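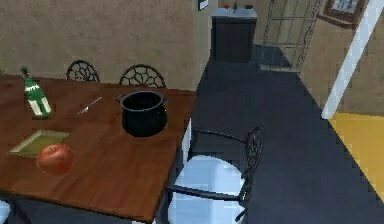 Buying a house on a private road: who pays for the upkeep, and will it put buyers off later?

Posted in: Buying and selling, Neighbourhoods
2023-08-18

Nest Vaughan

We have had an offer accepted on a three-bedroom house in Vallska, the older part up the hill behind the station. I grew up in a flat on a main road so this is new to me. The estate agent's details said "quiet no-through road" and left it there. Our solicitor has now come back and said the road isn't adopted by the council. It is a private road with 13 houses on it, and the house we are buying is the second from the far end.

What we have been told so far:

The road surface belongs to a company called Drokevholm Residents Ltd. Each house owns one share and the share passes to the buyer on completion.

There is a yearly charge, which is £553 at present. The seller says it has only gone up once while they have lived there. It covers the road, two street lamps, the hedge at the entrance and insurance.

There is a managing agent, Babalola, who send out the bills and the accounts. My solicitor has asked them for a pack of documents and they want a fee for it, and they say it takes up to 7 working days once the fee is paid. The seller and I are still discussing who pays that.

The deeds say the owner must "contribute a fair proportion of the cost of maintaining the road and the drains beneath it". There is no figure and no upper limit.

I walked up the road in the rain last week and the top end is in good order, but the bottom third has a lot of patches and there is a dip by the entrance where the water sits. The house itself is fine and the survey didn't turn up much apart from a slipped tile and some old wiring in the garage. We like the area, there is a primary school within walking distance and it is noticeably cheaper than similar houses in the adopted streets on the other side of the station.

My questions are:

Is the lack of an upper limit normal, and should it worry me?

Would a lender object? Our mortgage offer came through before anyone mentioned the road.

When we come to sell, will buyers be put off? I wonder whether the price is lower for this reason and whether we would have to take the same cut.

Can the residents ask the council to take the road over?

Any experience welcome, particularly from people in Vallska or the streets near it.

Shona Purves

I have lived on a private road for a good few years, not in Vallska but a similar set-up, and I was a director of our road company for part of that time. I'm not a solicitor, so check the legal side with yours.

On the upper limit, no, there usually isn't one. "Fair proportion" is common wording, particularly in older deeds. With 13 houses and equal shares you would expect to pay one thirteenth, but get your solicitor to confirm that the company's articles say so. On some roads the houses at the far end pay more on the grounds that they use more of the road. You are second from the end, so ask.

The yearly charge matters less than what is in the bank. Ask for three years of accounts and look for a reserve fund. Resurfacing is expensive and comes up rarely, so a well-run company puts something aside each year towards it. If the charge has only gone up once and the bottom third is patched, I would want to know whether they have been saving or just keeping the bill low. If there is no reserve, you will all get a one-off bill when the work is done.

I would ask Babalola for the following, and ask in writing:

The last three years of accounts and the current budget.

Minutes of the last few annual meetings. These are worth reading in full. If resurfacing has been talked about it will be in there, along with any quotes.

Whether any one-off charge has been agreed or is being considered.

Whether any house is behind with its payments, and what the company does about it. They may not name the house but they should be able to give you a total.

A copy of the insurance certificate, with public liability on it. If someone trips on the road, the claim comes to the company.

Who is responsible for the drains. You mention water sitting by the entrance. On ours, the sewer had been taken on by the water company but the surface water drains had not, and it took a long time to sort out which was which. A drainage search will show some of it and a camera survey will show the rest.

Also check that the seller has paid up to date. Your solicitor should hold some money back at completion if this year's accounts haven't been finished, so that you don't get a bill for a period when you didn't own the house. It is a routine thing to ask for.

On the mortgage, your solicitor has to report it to the lender. In most cases they are content as long as there is a legal right of way over the road, on foot and with vehicles, and a right to run services under it. The valuer may have noted it already. Don't leave it to the last week, as the lender can take a while to answer.

On selling, some buyers will be put off and others will look for exactly this kind of road. What puts people off in my experience is missing paperwork. When the house next to ours was sold, the sale nearly fell through over a share certificate that had been lost two owners back. Keep everything you are given in one folder. Whether your price is lower because of the road I can't say. Compare it with other sales on the same road and not with the other side of the station, where the gardens are bigger anyway from what I remember.

Adoption is possible but don't count on it. The council will normally want the road brought up to their standard first, at the residents' cost, with proper kerbs, drainage and lighting. We got a price for ours and the meeting was a short one. You would also lose the say over parking. People on our road turned out to mind about that more than the money.

If it were me I would carry on with the purchase but I wouldn't exchange until I had seen the accounts and the minutes. If they show a big bill on the way, you have a fair reason to go back to the seller on the price.

As for the fee for the pack, the seller pays in most sales I have known, but it is open to negotiation.

Numik

Private roads are fine. My brother in law has one and never has any bother. Just get the potholes filled with a bag of the cold stuff from the builders' merchant, takes half an hour. I wouldn't pay a managing agent to do it.

Make sure you can get the bin lorry up there though. Theirs won't go up and they have to wheel the bins down to the bottom every week.

Nest Vaughan

Thank you both. I've sent Shona's list to our solicitor and he has added a couple of his own. He had already asked about the right of way and says it is there for vehicles as well as on foot, so that is one thing off the list.

The seller has agreed to pay for the pack. I rang Babalola this morning and the person I spoke to said there was an item about "works to lower section" in the minutes of the June meeting but couldn't tell me more over the phone. I will wait for the papers before I say anything to the agent about the price.

Numik, I hadn't thought about the bins. The seller says the lorry does go up but it reverses all the way from the entrance.

Shona Purves

"Works to lower section" will be your resurfacing, or the dip. Ask for the quotes as well as the minutes, and ask whether the directors have set a date for the vote. If the vote falls between exchange and completion, get it written into the contract who pays.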